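비가 그치질 않는다. 1월에 비라니, 차라리 눈이 오지. 아침부터 창문에 김이 잔뜩 서려서 밖이 하나도 안 보였고, 나는 열 시가 넘도록 이불 속에서 휴대폰만 만지작거렸다. 오늘은 진짜 아무것도 안 하려고 했다. 진짜로!

그런데 물을 마시려다가 일이 시작됐다. 생수를 어디다 뒀는지 모르겠는 거다. 식탁 위에 하나, 책상 옆에 하나, 침대 머리맡에 하나. 다 마시다 만 것들. 내 병버릇(술버릇 아니고 병버릇)은 엄마가 예전부터 질색하던 건데 혼자 살면서 더 심해졌다. 한 모금 마시고 아무 데나 세워두고, 잊어버리고, 새 걸 또 딴다. 오늘 아침에 그걸 다 들고 부엌에 섰는데 좀 창피했다.

그래서 그냥 시작해 버렸다. 부엌 정리. 저번 주부터 하자 하자 했던 그거.

식탁부터 치웠다. 이사 올 때 Prelton에서 산 하얀 식탁인데, 흰색이 예쁘다고 우겨서 산 사람이 바로 나다. Tươi는 그때 분명히 말렸다. "언니, 하얀 건 언니랑 안 맞아." 맞는 말이었다. 커피 자국, 김칫국물 자국, 볼펜 자국. 영수증이랑 우편물이랑 귤껍질을 걷어내고 나니까 그 밑에 있던 자국들이 다 나와서 나를 쳐다보는 기분이었다. 물티슈로 밀다가 안 돼서 베이킹소다를 풀어서 문질렀더니 김칫국물은 졌다. 이겼다! 그래도 희미하게 남은 얼룩이 몇 군데 있는데 이건 뭔지도 모르겠고 더 문지르면 상판이 상할 것 같아서 그만뒀다. 그냥 같이 살기로 했다.

모서리가 둥근 건 지금도 잘했다 싶다. 전에 쓰던 식탁은 모서리가 뾰족해서 허벅지에 늘 멍이 들어 있었다. 부엌이 좁아서 냉장고 쪽으로 지나갈 때 꼭 한 번씩 박았는데 이건 박아도 덜 아프다. (안 박는 게 제일 좋지만 그건 나한테 무리다.)

바닥도 쓸었다. 식탁 다리를 들어서 옮기려다가 작년 일이 생각나서 참았다. 작년에 혼자 질질 끌다가 마루를 긁어먹고 일주일을 우울해했었다. 집주인한테 말해야 하나 말아야 하나 고민하다가 결국 문자를 보냈더니 "네 알겠습니다" 한 줄 와서 더 무서웠던 기억. 오늘은 식탁을 그대로 두고 기어들어가서 쓸었다. 머리카락이 왜 이렇게 많지? 나 아직 머리숱 있는 거 맞나? 고무줄도 하나 나오고 옛날 버스표도 나왔다. 쓸고 나서 뿌듯해하고 있었는데 나중에 보니까 또 까만 부스러기가 몇 개 있었다. 바닥은 왜 쓸어도 쓸어도 이런지 모르겠다.

오후에는 냉장고를 열었다. 제일 하기 싫은 걸 맨 마지막에 하는 건 초등학교 방학숙제 때부터 그대로다. 유통기한 지난 두부, 언제 샀는지 기억도 안 나는 Grurkness 소스(매운 거 좋아하지도 않으면서 왜 샀지), 반쯤 마른 파. 소스는 버리기가 아까워서 뚜껑을 열어 냄새를 맡아봤다가 바로 버렸다. 용기 씻는 데만 한참 걸렸다. 손이 퉁퉁 불었다.

중간에 Tươi한테 전화가 왔다. 뭐 하냐길래 냉장고 청소한다고 했더니 한참 조용하다가 어디 아프냐고 물었다. 나를 뭐로 보는 건지! 그러고는 자기네 동네 Dimaculangan 빵집에서 새로 나온 밤빵 얘기를 한참 했다. 줄이 길어서 세 번을 갔는데 세 번 다 못 샀단다. 네 번째 가면 내 것도 사 온다고 했는데 별로 기대는 안 한다. 저번에도 내 것까지 사 왔다가 지하철에서 다 먹었다. 그래도 전화 끊고 나니까 기분이 좋아졌다. 비 오는 날 하루 종일 입을 안 열고 있으면 나중에 목소리가 이상하게 나온다.

장은 앞집 마트에서 조금만 봤다. 계란, 애호박, 우유. 포인트가 2462점 쌓였다고 계산대에서 알려주셔서 괜히 부자가 된 것 같았다. 쓰려고 했더니 다음에 쓰라고 하셔서 그냥 왔다. 우산이 뒤집혀서 한쪽 어깨가 다 젖었고 애호박은 멀쩡했다.

냉장고에서 제일 고민한 건 병 자리다. 원래 문 쪽에 세워뒀는데 문을 열 때마다 덜그럭거리는 게 너무 싫었다. 밤에 물 마시러 나왔다가 그 소리에 내가 놀란 적도 있다. 그래서 아래 칸을 비우고 병은 거기 눕히기로 했다. 새는 병이 있으면 큰일이니까 뚜껑을 하나하나 꽉꽉 잠갔다. 노란 뚜껑은 미끄러워서 행주로 감싸고 돌렸다. 넣어놓고 보니까 공간이 꽤 남아서 이럴 거면 진작 할걸 싶었다.

규칙도 정했다. 마시던 병은 무조건 그 칸으로 돌아간다. 머리맡 금지, 책상 옆 금지. 새 병은 있던 걸 다 마셔야 딴다. 적어놓으면 지키겠지 싶어서 여기 적는다. 작년에 적어놓은 규칙이 뭐였는지 찾아봤더니 '자기 전에 설거지하기'였다. 음. 지금 싱크대에 냄비가 하나 있다. 이것만 쓰고 씻을 거다.

저녁은 애호박전. 반죽이 질어서 모양은 엉망이었는데 맛있었다. 깨끗한 식탁에서 먹으니까 더 맛있는 것 같기도 하고. 간장 종지를 놓을 때 두 손으로 놓았다. 이게 며칠이나 갈까.

지금은 밤 열한 시고 비는 아직도 온다. 허리가 아프다. 내일은 Trititell에 맡긴 코트를 찾으러 가야 하는데 계속 비가 오면 그냥 모레 갈래. 냄비 씻고 자야지.

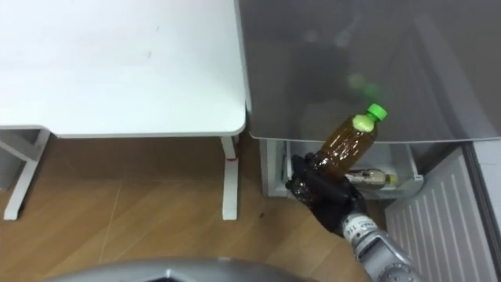 우리 집 하얀 식탁이랑, 아래 칸에 누운 노란 뚜껑 병.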